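Workbook, bench group, October 2018
Project Javmont, hand-held collection

Started again with the two hand-held grippers after the firmware update. Left one connected on the first try. Right one needed the cable to be pulled and put back two times, then it gave the green status on the laptop. I write this down because the same thing occurred in July and we lost the note.

Plan for the session was simple: each person takes a gripper, does the short pick-and-place task in the way he or she would do it naturally, and we keep the recording if the tracking is continuous from start to end. The task sheet is the Virkik one, version with the bottle and the tray. I did not change the order of steps. Target was 64 good recordings before we send anything to Partington for the training run.

Calibration first. The jaw opening must be measured fully closed and fully open, three times, and the values must agree within the limit on the sheet. The first gripper agreed. The second one was drifting a little in the open position. I suspect the return spring, but I did not open the housing, it would cost us the whole afternoon. I put the offset in the config file by hand and marked it with a comment, so please do not delete this line when you clean the file.

Then the map of the room. One person walks slowly with the gripper, makes a loop, looks at the tables and at the walls, and comes back to the start. This must be done again each time when the furniture is moved. The glass partition is a difficulty for the tracking, as I wrote before. Ceiling lights reflect in it and the reflections move when you move, so the software takes them sometimes for fixed points. With the blinds behind the glass it is better than with bare glass, but the very regular slats are also not ideal, one slat looks like the next one. My rule for now: begin the loop facing the tables, and turn to the glass only when the map has already enough points.

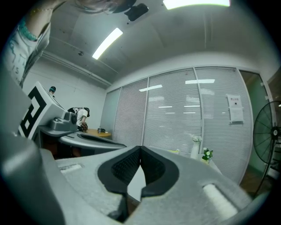
Urkari wrote back on the point of the glass that we should not throw away the recordings with a short jump in the path, only cut them. In their opinion a jump of a few samples can be repaired afterwards from the motion sensor, and what matters for the policy is the last part, when the fingers come near to the object. They asked also that we keep the raw files and not only the cut ones.

I agree with the raw files. With the repair I am less sure. If the jump comes during the approach, the repaired path looks smooth but the height can be wrong by some millimeters, and the robot then will learn to press on the table. We had exactly this with the first policy. I would accept the repair for the transport part of the motion and reject it for the approach and the grasp. Sent this as a proposal, no answer yet.

Results. We recorded 122 attempts. After the automatic check 12 were rejected for lost tracking, nearly all of them from the loop side close to the glass. Another group I removed myself by looking at the playback, mostly for the hand going too fast. The speed is still our main human problem. When people know the task well they become quick, and the arm cannot follow such accelerations. I asked everybody to move as if the object was full of water – this helped more than giving a number.

Other observations:

Finger pads. Wiped with alcohol at the start and at the half. The grip was visibly better after wiping, so it should enter into the procedure.

Trigger. Two persons pressed it in small steps and not in one movement. In the data it gives a staircase on the jaw width. I do not know yet if it is harmful. Kept these recordings in a separate folder, "stairs".

Battery. One charge lasted about 2 hours with the recording on.

Open points: check the spring of the second gripper, ask for matte film for the glass, write the wiping step into the sheet. Upload to Partington is running while I write, the checksum list is in the same folder as the recordings.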